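In praise of the slow evening class

I have just signed up for my sixth evening course at the Sturgate centre, and I want to make the case for doing something like it yourself, preferably this September, preferably something you will be bad at.

My first was knitting. I went because the pottery was full, and I spent the opening session making a strip of something so tight that the needle squeaked when I pulled it out. There were 14 of us round two tables, and Senyo Kyei, who taught it, walked up and down with a mug of tea and let us get on with our mistakes. I loved it! I had forgotten how it feels to be a complete beginner in company, with your hands refusing to do what the person beside you is doing quite happily.

You can learn all of it at home, of course. I have watched hours of people casting on in lovely sunlit rooms, and very good they are too. But a video can't see that you are wrapping the wool the wrong way round. Senyo could spot it from across the room. He would lean over, say "other way", and move on, and that was a fortnight's worth of puzzlement gone in two words.

Then there is the talk. I don't mean deep conversation, though we had a bit of that by the end of term. I mean the sort that happens when people are looking down at their hands: where to get a bicycle mended, whether the Clokent bus is worth waiting for, what to do with a glut of courgettes. I have lived in this town for years and I learned more about it in those evenings than I had from any number of local newsletters.

And you come away with things. Wobbly things, often, but I would take a hat made by somebody I know over most of what is in the shops. Ribbing in particular still strikes me as a small marvel – knit, purl, knit, purl, and suddenly the stuff stretches and springs back. 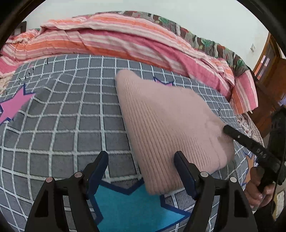 What it costs, and what it is worth

The course I have just booked is 8 weeks long and costs less than a decent pair of shoes. Even so, I know that is real money for plenty of households, and I would like to see more councils treat these classes the way they treat swimming pools and libraries, as something a town simply has. Palia, the next town over, let its programme go a few years ago. The rooms are still there. The Marinescu hall has a kiln in it that hasn't been fired since.

People who want to cut evening classes tend to ask what they lead to. Mine have led to a drawer of hats, some passable Italian and a bookshelf that leans slightly to the left. I can't put any of that on a form. I can say that I sleep better in term time, and that I now know the names of a good many people I used to walk straight past.

So have a look at what is on near you. The autumn lists are usually out by the end of summer, and the popular courses go quickly. If pottery is full, put your name down for whatever is underneath it. I'm doing upholstery next, and I haven't the faintest idea how to hold the hammer.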